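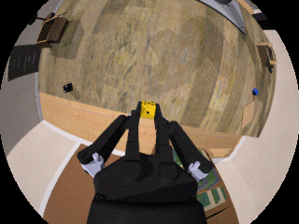
Rigoberto Salinas says a simulated hand can be made to do nearly anything, and that this is what is wrong with it. He made the remark at the Drilbridge student meet, after watching six teams show clips of clean grasps, and he wasn't being kind.

# Chapter 6: When the Practice World Is Too Easy

Most student robotics clubs now begin in simulation. The reasons are good ones. A rendered die costs nothing, and a rendered finger can be bent the wrong way all afternoon without a trip to the parts drawer. A team can start on Monday with no hardware at all and have four fingers closing on a small yellow cube by the end of the week.

What the team has learned by then is harder to say. This chapter takes the doubtful side of that question, and you are invited to argue with it.

## 6.1 The Ometberg project

The Ometberg club set itself a plain task: pick up a die between the two middle fingers of a four-fingered hand and hold it. The outer fingers were to stay spread and out of the way. The students ran 1565 trials in January and reported that all but 42 ended in a hold.

That is a fine number. Before you admire it, ask what went into it.

- What did the program count as a hold? The club's first report gave no length of time. A later version said two seconds.
- How slippery was the die? The friction value was the one that came with the software, and no one on the team had changed it.
- Did the program know where the die was, or did it have to find it? In the first version it was simply told.

The last point matters most. A program that is handed the exact position of an object has been excused from half the work. Look at the view at the start of this chapter and notice how much else there is to sort through: a black die on the floor, a blue cube far off to the right, furniture bent around the rim. A program that has to work from a picture like that must pick out the right cube first.

## 6.2 What the real hand did

At Esquivel, a second club built a hand to match the Ometberg model and ran the same program on it. The first day went badly. The fingertips met a little off center and the die spun out sideways. One motor ran warm and began to lag behind its partner. The students spent most of their season on a problem the simulation had never mentioned, namely that two motors of the same type don't pull equally.

The Dolesness club read both reports and drew the conclusion that simulation is a waste of time. I think that goes too far. The Ometberg program did give Esquivel a finger path that worked once the motors were tuned. It would have taken much longer to find by hand.

## 6.3 Before you read on

Keep a notebook page for this chapter. At the top, write down one claim your own club has made about its robot, in the words you used at the time. Under it, list every value in your simulation that you left as you found it. Friction, mass and motor delay are the usual ones.

Section 6.4 shows how to vary those values on purpose and run the trials again. Expect your success rate to drop. If it doesn't move at all, check that your changes were saved.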